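Filed under: People & Trades / Time

Iida Hyvönen answers the door with a loupe pushed up on her forehead, where it has clearly been since breakfast. She repairs watches in the back half of a former shoe store, and she would like it understood that she does not repair phones, fitness bands, or "anything that wants to know how I slept."

She has been at the bench for most of her adult life, first as an apprentice at Halonen, a two-room shop that smelled of oil and boiled coffee, and later on her own. Her first job at Halonen was sweeping. Her second was looking for things she had swept up.

"You learn the floor before you learn the watch," she says. "I can still find a dropped screw by the sound it makes. My husband thinks this is a gift. It's a symptom."

I had come to ask about the mechanical watch revival, about which a good deal has been written by people who own several. Hyvönen is polite on the subject. She agrees that young people are buying old watches. She agrees that this has been good for business. She will not agree that it means anything.

"They tell me they want to feel connected to time," she says. "Fine. Then they leave it in a drawer until April and bring it to me because it stopped."

Much of what crosses her bench has no resale value at all. Customers assume she spends her days inside a Rolex, and now and then one does come in, usually with its owner standing very close to the counter. More often it is a Gravmont, a department store brand that once turned up at every retirement party in the county and hasn't been made in decades. The movements are plain and a little crude. She is fonder of them than she lets on.

"A Gravmont was built by somebody who wanted to go home at five," she says. "There's no showing off in there. You open it up and think, well, good for you."

She keeps a ledger, on paper, with a number for every repair she has done since opening her own place. The morning I visited she was on 2543. Number 1140 is circled in red, and it took some coaxing to find out why. It was a pocket watch that she fixed, returned, and got back 7 times, always with the same complaint, that it lost an hour overnight. She stripped it down each time and found nothing wrong. Eventually the owner's daughter phoned to say that her father had been getting up and setting it back himself, so he wouldn't be late for anything.

"I didn't charge for the last few," Hyvönen says. Then, after thinking about it: "I charged for one of them."

Parts are the real trouble. The Rornus catalog, which used to arrive as thick as a phone book, is now a thin thing with a lot of straps in it. She buys dead watches by the box and harvests them. She has made a winding stem from scratch when she had to, which takes most of an afternoon and which no customer has ever been willing to pay for in full.

I asked whether she had trained anyone to take over.

"I've had nine apprentices," she says. "Lovely people. One of them is a dentist now. Same hands, better chairs."

What drives them off, she thinks, is the sitting. There is a kind of stillness the work asks for that has very little to do with patience, a word she dislikes. Patient people, in her experience, are just waiting for something else to start.

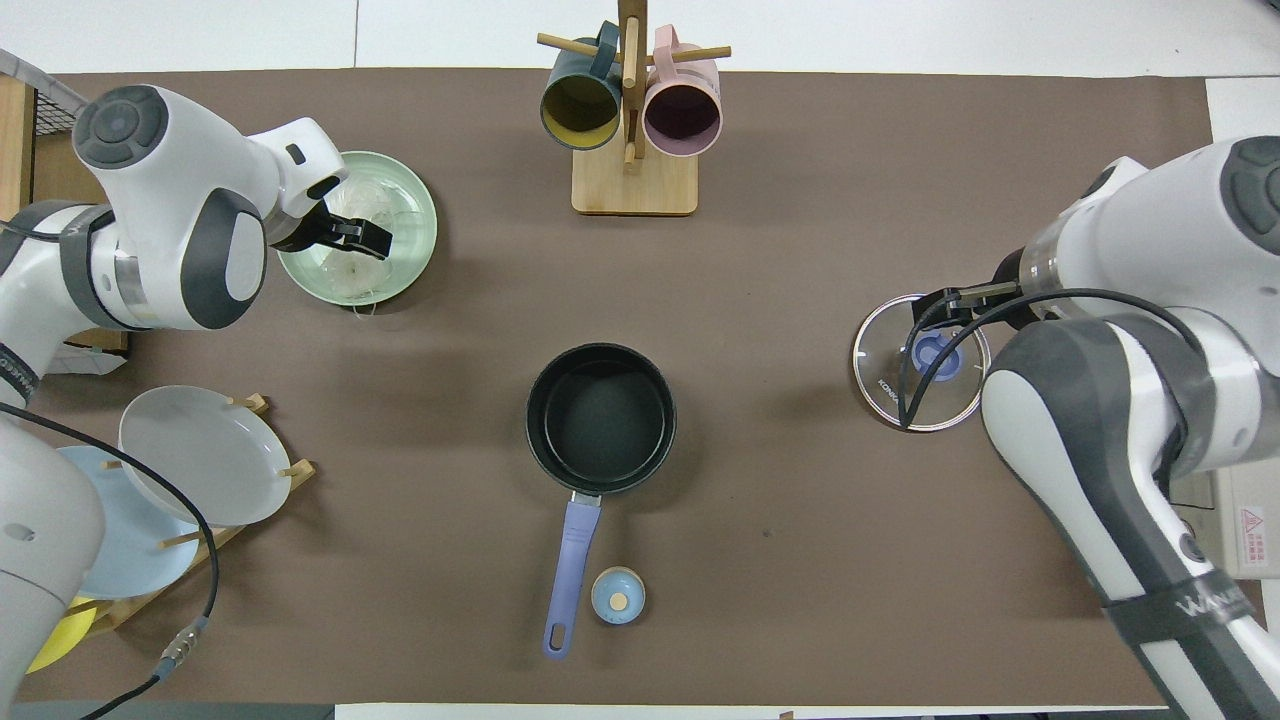
She doesn't listen to music while she works. She tried the radio for a while but found herself arguing with it, and twice lost a hairspring in the middle of a point she still considers sound. Now it's only the ticking, and not even much of that, because she can't stand to have the wall clocks running. They're all stopped at different hours. For the time, she looks at the oven.

Before I left I handed over my own watch, which I'd been hiding under my sleeve for two hours like a bad report card. She held it to her ear, turned it over, and held it to her ear again.

"When did you last have this serviced?"

I said I wasn't sure it ever had been.

"No," she said, and wrote me a ticket. It'll be ready in six weeks. She didn't say which six.

Questions about this article? Write to the features desk.
© All rights reserved. Contact | Back to top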